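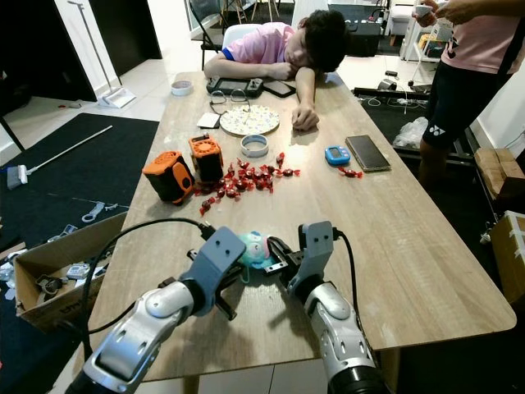

Plush toy on the candy table, both arms on remote control

Teaching by hand vs. by remote – what are people using?
Print this page | E-mail this thread | 14 replies | 3 shares

hikstead_bench wrote:
We are comparing two ways of showing the arms a task. One is remote control, where the operator drives both arms from a leader pair. The other is kinesthetic, where you take hold of the arm itself and move it through the job. The tasks are table clearing and hanging keys on a hook rail.

So far I prefer remote. We have 600 table demos and threw out 51, mostly for long pauses. Moving the arms by hand puts your own hands in the camera view, and the policy then trains on pictures it will never get at run time.

marl_k wrote:
Disagree in part. For anything with contact I get better data by hand. You feel the plate touch the table. With remote you are guessing from video unless you have force feedback, and most of us don't.

You can also record the motion by hand, then replay it with your hands out of the way and save the images from the replay. It takes twice as long but it fixes the view problem.

hikstead_bench wrote:
Replay works if everything starts in the same spot.
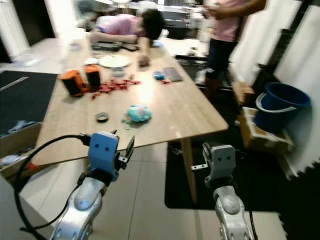
With soft toys and small loose things on the table it doesn't, at least for us. The toy settles differently each time and the replayed grasp misses by a finger width. We tried 5 replays in a row and kept one.

marl_k wrote:
Fair enough for soft toys. I mostly do rigid parts.

Joelle Awwad wrote:
I ran operators on the Braneo project in Woltinthorpe. We collected 887 remote demos and the biggest factor was who was driving. New people stop above the object, correct, stop again, and the robot learns the stops. Give them a practice day and don't save any of it.

I would also not mix the two methods in one set. The speeds are too different.

tworail wrote:
I mixed them and it was fine. Label the source and resample to the same rate.

Joelle Awwad wrote:
On one task or several?

tworail wrote:
One. Drawer opening.

hikstead_bench wrote:
Keys are harder than the table. The ring swings and the operator has to wait for it, so the pauses come back.
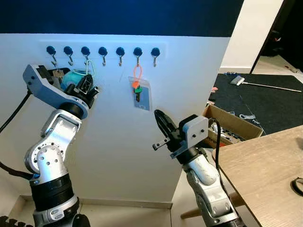 Key rail, left gripper working below the second hook

marl_k wrote:
I would do that one by hand. Sorry to repeat myself.

hikstead_bench wrote:
I'll try a small batch in March and post the numbers.

Share (3) | Report a post
We use cookies to keep you logged in. By using this forum you accept our cookie notice.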